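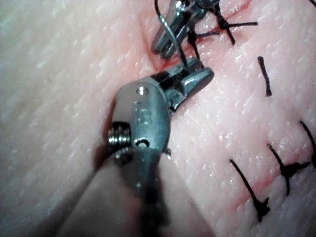

Black suture thread and a tied knot on a synthetic skin pad.

A suture pad is a sheet of imitation skin on which surgical stitching is practiced. It is used in medical and veterinary schools, in nursing courses, and in the training of surgeons who operate with long, jointed instruments. Most pads have a textured upper face, and many are sold with cuts already made in them.

Construction
Pads are commonly cast in silicone in several layers, with a firm skin over a softer base. Some makers add a mesh between the layers to keep the thread from tearing through. The Cabrera pad, sold from September in packs of 4, has a mesh of this kind. The Plulia pad has none and is intended for shallow stitches only.

Use
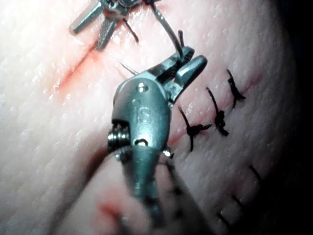
Curved suture needle between two metallic instruments over a pebbled, skin-like surface.

Suture needles are usually curved so that they can be turned through the material along an arc. The needle is held in the jaws of a needle driver, and a second instrument may receive it. Knots are tied on the surface and the tails trimmed. The introductory course at Clultano consists of 16 sessions, the first five of which are limited to single interrupted stitches.

Care
Used thread is removed before storage. The Zirer handbook advises replacing a pad after six sessions or when the cut edges begin to fray.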